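Yimer Kitchen Words, README

Yimer is a word list with short recordings. It collects the names of kitchen things and kitchen work as older people say them in the Lesodbridge area. The list has 1570 entries. For 425 of them there is also a sound file.

Why the list exists

In June, Meron Yilma and Hiwot Teshome compared their families' words for the same pots and found that many did not agree. They started to write them down. I joined later and made the tables.

What is in the folder

words.csv has one line for each word: spelling, meaning in English, speaker code, village.
audio has the recordings, mono, named by the entry number.
notes.txt has remarks on doubtful spellings. Please read it before you correct anything.

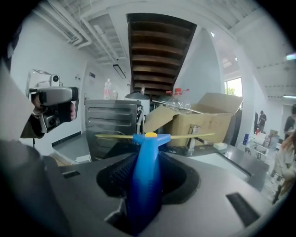

A metal appliance and a cardboard box, with hand-held grippers.

How the words were collected

We spoke with 80 people. Each speaker was asked to tell how a meal is made, from the fire to the washing, and we marked the words afterwards. We did not read them a list, so some common objects are missing. The speakers from Sotska used two words for "lid" and we kept both.

Known problems

Spelling of long vowels is not the same in all entries. Kwame Kwofie has checked the letters A to K only. Some recordings have street noise. If a meaning is not certain, the column "sure" has the value 0.

Use

You may use the list for teaching and study. Please name the project and do not publish the speaker codes together with the village names.

Corrections go to Desta Berhe. Write the entry number in the subject of your message.

Last change: 4 Oct 2025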